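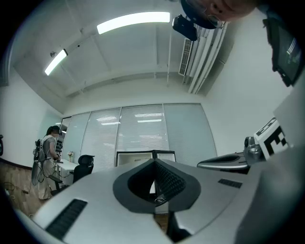
Equipment Plan and Budget for a Two-Station Handheld Gripper Setup
Project report, Lasolau group
Hazel Marchetti, Dirceu Teixeira, Xuelian Shen
Advisor: Lanying Duan
Monday, April 25, 2022

1. Scope

This report covers the purchase plan for a second handheld gripper station. It does not cover software or the training of policies. The first station was bought piece by piece and the records are incomplete, so part of the work was to rebuild the parts list from the hardware itself.

2. Requirements

Each operator needs two grippers, one backpack rig and one handheld screen. Marker blocks are treated as consumables. The print wears at the corners and a worn block has to be replaced, not touched up. Cables are budgeted separately from the rigs because the lengths depend on the room.

The station must run for 60 minutes on one battery charge. Swapping a battery during a session means restarting the log, and we did not want to plan around that.

3. Suppliers

Quotes were requested from Ziltby and Clillow. Ziltby sells the gripper as a complete unit with a sealed shell. Clillow sells the shell, jaws and drive as separate lines, at a lower total, with assembly left to the buyer. Guo was asked for batteries and chargers only.

Lead time for the Ziltby unit is 8 weeks. Clillow ships the shell in 3 weeks but could not commit to a date for the drive.

4. Recommendation

Buy the grippers from Ziltby and the batteries from Guo. The Clillow option saves money on paper, but the assembly hours would fall on the same students who run the sessions. If the order is placed before the end of term, the station can be set up in August.

Spares: three batteries, one charger, two sets of jaw pads, 8 marker blocks.

5. Open items

Floor cable covers are not in the quote. Nest Llewellyn is checking whether the department can supply them from stock. Shipping insurance is listed by Ziltby as optional and has been left in the total until the purchasing office replies. The warranty terms for the drive are in Appendix B.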